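Zikosen Bench Arm – Builder's Guide

Section 6: Teaching the first pick

By now you should have the arm bolted down, the wrist camera plugged in and the gripper opening and closing when you ask it to. If any of that is still giving you grief, please go back to Section 5 and stay there a while. Everything in this section gets much easier once the basics are behaving, and much harder if they aren't, and I say that as someone who spent most of a November trying to teach positions to an arm with one loose shoulder bolt.

We are going to teach the arm to come down over a single block, close on it, lift it and put it back where it was. It's a small job, but you will use the same handful of steps for nearly everything you build later, so take your time and enjoy it. Put the kettle on first if you like. Set aside an evening.

What you need

The practice block (printed, or cut from scrap using the Koutsoukos drawing in the parts folder)
A 3 mm hex key
A felt marker or pencil for the work surface
The Gralari control program, open on the Teach page
A clean, dry cloth

6.1 Before you switch on

1. Wipe the work surface and both finger pads. Dust on the pads makes the block slide in the grip, and you will blame the software for it (I did).

2. Check that each finger is tight. Hold it near the tip and give it a gentle wiggle. You should feel the joint in the gripper flex a tiny bit, but the finger itself should stay put.

3. Find your stop button and put it where your free hand naturally rests. Press it once with the power on, just to be sure it does what it should, then release it and reset.

CAUTION: Keep your fingers out from between the gripper fingers whenever the arm has power, even when it is standing perfectly still. Use the stop button before you reach in to move a part.

6.2 Lining up over the block

4. Stand the block on its base bar, tall part up, well inside the arm's reach. Draw a light line along the bar so that you can put the block back in the same spot later.

5. On the Teach page, set the speed to Slow and open the gripper all the way.

6. Jog the arm until the gripper is above the block, then turn the wrist so that the pads will meet the sides of the tall part. Come down in small steps. When the pads are close to the top of the block, stop there and look at the camera view before you go any lower.
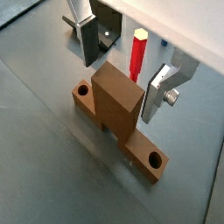

Figure 6-1. Wrist camera view while lining up on the practice block. Watch the gap beside the top of the block.

7. Compare the gaps between each pad and the tall part. If one side is tighter, nudge the arm sideways a hair at a time until they look even to you. The camera sits at an angle to the work, so its picture can fool you a little – crouch down and check with your own eyes from the front of the bench as well.

8. Lower the gripper until the pads have a good hold area on the tall part, while the fingertips stay clear of the base bar and the work surface.

NOTE: The holes in the base bar are for screwing the block down in Section 8. Leave them empty for now. A free block will shift if you bump it, and that is much kinder to the arm than a fixed one.

6.3 Saving the pick

9. Press Save Point and name it PICK. Raise the arm straight up by 200 mm and save that point as ABOVE.

10. Go back down to PICK and close the gripper with the force set to 3. Printed blocks with thin walls may want less. If the block turns or skids as the pads come in, open up, put it back on your line and repeat step 7.

11. Run the short program ABOVE, PICK, close, ABOVE, PICK, open, ABOVE. Keep your hand by the stop button for the whole of the first run, please.

Once you've had a few clean runs in a row at Slow, try Medium. I would leave Fast alone until you have read Section 7. My own shop arm has done more than 1000 picks on the same Zatano finger pads, nearly all of them at Medium, and I have never felt I was missing out.

If the arm comes down slightly off after you've switched it off and on again, run the homing routine from Section 4 and test ABOVE before you go anywhere near PICK. If it's still off after homing, save both points again.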